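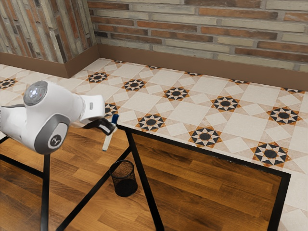

Carnets > Santé publique > Cahier de labo > Surveillance eaux usées

Rechercher dans le cahier OK

13 mai 2025

Repris la série virale eaux usées, site Arroyo. Elmarie a sorti les tubes du -80 tôt ce matin, tout aligné sur glace à mon arrivée. Extraction lancée avec le kit Lerkex, nouveau lot. Volume d'élution 30 µL, pas 50 comme sur l'ancienne fiche (fiche à corriger, quelqu'un ?).

Témoin d'extraction OK. Témoin négatif : un signal tardif dans un puits sur deux. Agaçant. Je penche pour l'eau plutôt que la hotte, on a ouvert le même flacon toute la semaine dernière. Flacon jeté, aliquots neufs à faire.

Discuté avec Gonzalo de la comparaison entre pays. Lui voudrait mettre nos courbes à côté de celles de l'équipe de Lucía Palacios dès le prochain point. Pas d'accord, enfin pas tout de suite : chez eux prélèvement composite 24 h, chez nous ponctuel sur la moitié des sites jusqu'en décembre. On compare quoi au juste ? Population raccordée à peu près pareille sur le papier, mais leur réseau est unitaire et le nôtre séparatif – la pluie change tout. Il faut normaliser par débit ET par marqueur fécal, sinon on raconte n'importe quoi.

Lucía a envoyé son tableau. Colonnes en copies/L, les nôtres en copies/mL. Vu à temps. Seuil de quantification chez elle : 2 000 copies/L. Le nôtre 500, mais calculé sur l'ancienne gamme, donc à refaire avant de s'en vanter.

Gamme étalon Mulex :
– pente correcte, efficacité un peu basse
– dernier point sorti (réplicats trop dispersés)
– refaire avec dilution fraîche, pas celle du frigo du couloir

Welington a relancé le script d'alignement des dates. Décalage d'un jour sur tous les prélèvements faits après minuit UTC, corrigé. Les anciens exports Prasteo sont donc faux, ne pas les réutiliser !! Je les déplace dans « archive_nepasutiliser ».

Reste 20 échantillons à passer. Plaque prévue demain si Ansel me laisse le thermocycleur du fond, il a sa série grippe à finir. Sinon après-demain, tant pis.

À voir :
– commander pointes à filtre (reste une boîte et demi)
– demander à Lucía la pluviométrie de ses stations
– relire le paragraphe « limites » du rapport, Gonzalo l'a raccourci et il manque la phrase sur les dépistages individuels qui s'arrêtent pas à la même date dans les deux pays
– étiquettes cryo : l'encre part à l'éthanol, essayer l'autre feutre

Ajout fin de journée : Elmarie a refait le négatif avec l'eau neuve, rien dans aucun puits. C'etait bien le flacon. Je garde les résultats du site amont, je repasse ceux d'Arroyo quand même.

Dernière mise à jour : le jour même, 18h12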